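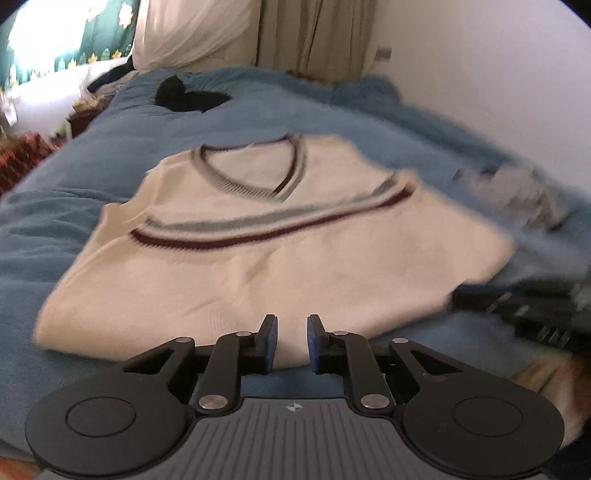
The cream vest, laid out on the blue blanket.

Vaughn Oyelaran had not bowled a cricket ball in 25 years, and he was going to open the bowling for Herkness at two o'clock whether his knees agreed or not.

"You're on the list," Lợi Lý had told him over the phone, laughing so hard she had to start again. "I wrote you down. It's in pen!"

So he took the early bus out to Trarunell with the vest folded in his bag, and oh, what a morning it was. The hills were so green they looked freshly painted, there were sheep standing in the road as if they'd paid for it, and the driver sang the whole way up — badly, loudly, and with all the verses. Vaughn joined in by the second bridge. So did a woman with a cello.

The ground was just as he remembered, only smaller. The same sloping outfield, the same scoreboard with the 7 that hung crooked, the same smell of cut grass and somebody's onions frying. Alhassan had batted first and made 125, and their captain was already telling people it was plenty.

"It isn't plenty," said Lợi, handing him a paper cup of tea. "Is it?"

"It's lovely to be here," said Vaughn, and he meant it so much that he had to look at the trees for a while.

"You're meant to be cross. We were waiting for you. You missed our whole time in the field."

"The bus had sheep."

"You were opening the bowling!"

"Then I'll bat," he said, and pulled the vest down over his head. It still fit, more or less, if he didn't breathe out all the way.

He went in last, with the light going gold and Herkness 2 short of winning. The bowler was a tall kid with a run-up that began somewhere near the parked cars. Vaughn could hear his own heart. He could hear Lợi too, of course — everyone in the valley could hear Lợi.

The first ball went past him like a thrown plate. He never saw it. He grinned at the kid, and the kid, surprised, grinned back.

The second one he saw. It came up fat and red and slow as a balloon, and Vaughn Oyelaran stepped out to meet it and swung.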